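Trucos de taller: comparar pinzas en el suelo de casa

Llevo desde agosto probando pinzas para un brazo móvil y, entre una cosa y otra, he ido llenando una libreta de apuntes que me han ahorrado muchísimas horas. ¡Los paso a limpio por si a alguien le sirven!

Empieza por el suelo. La tarima con mucha veta es preciosa, pero el reflejo de una ventana o de una lámpara puede volver loca a la cámara de muñeca. Antes de cada tanda miro la imagen en directo y, si veo una mancha de luz, corro la cortina o bajo la exposición.

Las sombras de los muebles también cuentan. Una mesa redonda de patas abiertas echa una sombra enorme, y un objeto oscuro ahí dentro casi desaparece. Yo pruebo siempre cada pinza en tres sitios: a plena luz, en sombra y justo en la frontera – ahí es donde más se notan las diferencias. 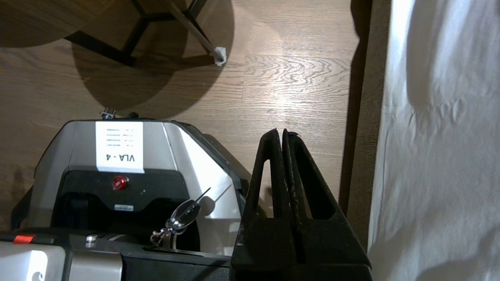
Para los dedos, un pincel seco y cinta de carrocero. El polvo se mete en los bordes interiores y una pinza que ayer sujetaba un tapón de bolígrafo hoy lo deja resbalar. Los dedos finos y calados me encantan para cosas pequeñas (monedas, clips, pinzas de la ropa), mientras que con un trapo doblado prefiero los anchos de Asurel, que agarran de maravilla.

Compara siempre con los mismos objetos. Tengo una caja de zapatos con 16 cosas de casa y cada pinza hace 75 intentos, en el mismo orden y con la misma velocidad. Con el controlador Fladoseck guardo un perfil por pinza, y así no mezclo fuerzas de cierre. ¡Qué alegría cuando por fin las tablas se pueden leer juntas!

Más cosillas sueltas:

Etiqueta cada equipo con letras grandes, que se lean aunque las veas del revés.

Deja libre el botón de parada. Ni cables ni bridas cerca.

Si tu base lleva llave, revisa que el llavero no se enganche al girar.

Una sábana blanca al lado ayuda a repartir la luz, aunque conviene bajar la ganancia para que no se queme la imagen.

Ya voy por 2,131 agarres apuntados, y los últimos 400 con la pinza Gautier, que me tiene entusiasmada – cierra suave y centra sola los objetos redondos. Me falta probarla con cubiertos mojados.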